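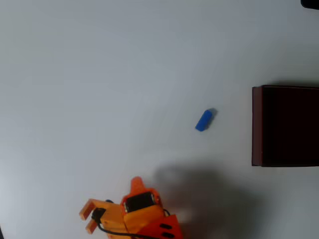
Plugged it in the first night, got an amber light and nothing else, one owner wrote to us, and was the charger dead or had they missed a step? Missed a step. The isolator was still off. It leaves the works off, every time, and the old version of this guide had it on the back page. Now it is step 1.

Section 2: First charge and battery set-up
Skustari electric van, all body types
Revised Jun 16, 2018

Read the whole section before you plug anything in. Short section. If your van came through Slaoui it has the fast charge socket as well, see the note further down.

What you need
The charging cable (in the bag behind the passenger seat)
Both keys
The owner card with your set-up code
A dry socket on its own circuit, or a wall charger
A torch, if you're doing this in the evening

CAUTION: No extension leads. Not even the heavy ones. Not even for one night.

Turning the battery on

1. Park on level ground. Handbrake on, selector in P, key out.
2. Open the driver's door and lift the flap in the floor, just behind the seat. It's stiff on a new van. Pull from the front corner.
3. The isolator is the red handle underneath. Turn it clockwise until it clicks. If it turns without a click, go back to off and try again.
4. Close the flap. Press down both front corners or it rattles.
5. Wait 2 minutes. You'll hear the pump run and then stop. Leave the key out while it does this.
6. Key in, turn to the first position. The dash should show a battery symbol and a percentage. Most vans arrive well under half.

Note: a spanner symbol at this point is normal on a van that has been standing. It goes out after the first full charge. If it's still there after that, ring the dealer.

First charge

Do this one in a single go, all the way to 100. The battery gauge learns its top end from it. Stop half way and the range reading will be wrong for weeks, and you will blame the van.

1. Key out. Doors shut but not locked.
2. Open the charge flap on the nearside front wing. Take the rubber cap off and hang it on its hook.
3. Plug the cable into the wall first. Light on the cable box goes white.
4. Then plug into the van. Push until the catch drops. You shouldn't be able to pull it out again by hand.
5. Light by the socket goes amber, then starts to pulse green. Pulsing green is charging. Solid amber for more than a few minutes is not, go to "If it won't charge".
6. Lock the van. The cable locks with it.
7. Leave it alone. From a household socket the first charge can take up to 18 hours. A Zusura wall charger will do it overnight.
8. Solid green means full. Unlock the van, press the catch, pull the plug straight out. Van end first, wall end second. Cap back on.

The fans may run on for a while after the light goes solid. Let them.

CAUTION: Never pull the cable with the van locked. The catch will break before the lock does, and a broken catch isn't covered.

CAUTION: Do not jet wash round the charge flap, open or shut.

Everyday charging

Once the first charge is done, set the limit down. You don't need a full battery to do a town round and it will last longer without.

1. Key in, first position.
2. Hold the left stalk button untill the menu comes up.
3. Scroll to Battery, then Limit.
4. Set to 80. Press the button once to save. The dash beeps.
5. Key out.

Put it back up to full the night before a long run. Then remember to put it down again. The van won't do it for you, although we've asked for this to be in the August software.

Note: the limit works on any charger. The timer (next part) only works on household sockets and the Zusura unit. On public posts the timer is ignored and charging starts as soon as you plug in.

Setting the timer

For cheap rate electricity. Skip if you don't have it.

1. Set the dash clock first. Section 1. If the clock is wrong the timer is wrong.
2. Menu, Battery, Timer.
3. Set the start time with the stalk. Short press for minutes, long press for hours.
4. Leave the stop time blank unless your tariff needs one. Blank means it runs to the limit.
5. Plug in as usual. Amber light, slow blink. That means waiting, it isn't a fault.

To charge right away with the timer set, press the small button by the socket once. Only skips that one charge.

Vans with the fast charge socket

Second flap, below the first. Same rules, bigger plug. Do not use it for the first charge. Do not use it with the battery symbol showing blue (too cold), drive for a bit first. The van stops fast charging by itself at the limit you set. If it doesn't, use the stop button on the post, never the isolator.

The cable stays with the post. Please don't drive off with the flap open, the hinge is plastic.

If it won't charge

No lights at all. Check the wall socket with something else. Check the isolator clicked.
White light on the cable box, nothing on the van. Plug not fully home. Take it out, look for grit, try again.
Solid amber. Isolator off, or the van is not in P. Sometimes the key is still in.
Slow blinking amber. Timer. See above.
Red. Unplug, van end first. Leave it ten minutes and try once more. Red again, stop and ring the dealer. Don't keep trying.
Cable stuck. Unlock the van with the key in the door, not the fob. Still stuck, there's a release loop inside the bonnet on the nearside, pull it gently towards you.

If the van is going to stand

Longer than a month, leave it at half charge or so, isolator off, cable out. Do not leave it plugged in. The small battery under the bonnet will run down, so take the black lead off that as well. When you come back, black lead on first, then isolator, then start again from "Turning the battery on". The clock and timer will need setting agian. The limit is kept.

Registering the battery

The warranty on the battery runs from the date you register it, so do it the same day. Code on the owner card, number from the label inside the floor flap (write it down before you close the flap). Send both to the Brudport service desk on the tear-off slip, or give them to your dealer at handover. Keep the card in the house and not in the van.

Section 3 covers the load bed and tie-down points.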